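Registering a Transfer in Ullik Club Manager

Section 7: Incoming players

Use this section when a player is joining your club from another club in the same league or from a league that shares records with Ullik. For a player who has never been registered anywhere, go to Section 6. For loans, read this section first and then the loan notes at the end.

You will need club secretary access. Team managers can start a transfer but can't submit one.

Before you start

Have the player's registration number, the name of the current club and the agreed fee (enter 0 if there isn't one). If the player is under 18, you will also need a signed parent or guardian form, saved as a PDF.

Check that your squad list is up to date. Ullik counts every active player toward your roster limit, including anyone who left last season and was never released.
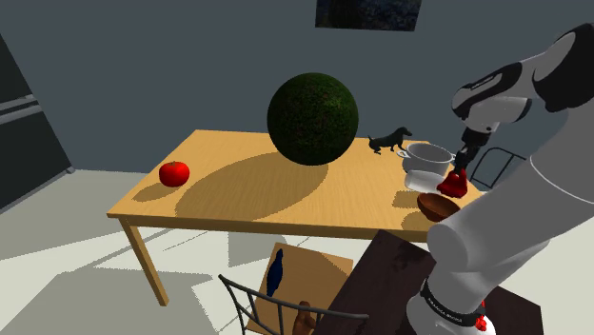 Table view, with tomato and dachshund figurine.

Starting the transfer

1. Sign in and choose Squad, then Transfers, then New Incoming.

2. Type the registration number and press Find. If nothing comes up, try the player's surname and year of birth. Hyphenated names are sometimes stored with a space.

3. Check the name, birth date and current club on the player card. Ullik will let you carry on with the wrong player, so take a moment over this.

4. Choose Permanent or Loan. You can't change this after the request has gone to the other club.

5. Enter the fee. Use whole dollars with no commas or dollar sign. A fee of 1,000 dollars is entered as 1000.

6. If the fee is being paid in instalments, tick Split Payment and add a line for each one. The lines must add up to the full fee or the Save button stays grey.

Note: Fees over 500 dollars go to the league registrar as well as the other club. Allow roughly 3 extra working days.

7. Press Save. The transfer now shows as Draft and can still be edited or deleted.
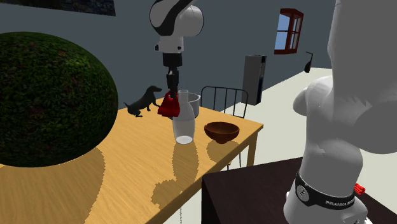 Sending the request

1. Open the draft and press Send to Club. The current club's secretary gets an email and a message in their own Ullik inbox.

2. Wait for a reply. The status will change to Agreed, Declined or Query.

3. If the status is Query, open the Messages tab to read what they have asked. Answer there so the registrar can see the whole exchange. Phone calls and texts are fine for sorting things out, but they don't count as a record.

4. Once the status is Agreed, press Request Player Consent. The player has 7 days to accept by email. After that the request lapses and you will have to send it again.

5. When consent is in, press Submit to League.

Caution: Don't play anyone whose status is Agreed or Submitted. A player is eligible only when the status reads Registered. Fielding a player early can cost you the points from the match, even if the paperwork goes through the next morning.

If the other club doesn't use Ullik

Some clubs in the Waltberg and Ganness divisions still use paper forms. Choose Manual Release at the Send to Club step, upload the signed release, and type the name of the person who signed it. The registrar checks these by hand. In January, when the window is busy, send them in well before the 5 p.m. cut-off.
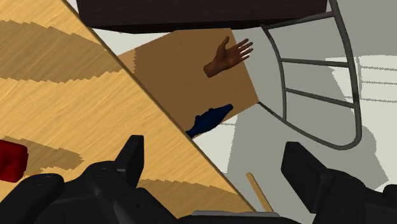

Loan notes

Enter a start and end date for every loan. The player returns to the parent club's squad list at midnight on the end date with no action from either side.

To bring a player back early, the parent club opens the loan and presses Recall. The recall button doesn't appear if No Recall was ticked in the original request – both clubs would then need to write to the registrar.

A loaned player can't face the parent club unless the parent club has ticked Allow. The box is blank by default.

Common messages

"Roster full": Release or archive a player, then press Submit again. Your draft is kept.

"Open transfer exists": Another club has already sent a request for this player. You can't go further until that one is closed.

"Outstanding balance": The player owes fees to the current club. Only that club can clear the flag.

For transfer questions, write to Latifa Radwan in registrations through the Help tab. Problems with signing in or uploading go to Radwa Benjelloun. Include the transfer number, found at the top right of the draft.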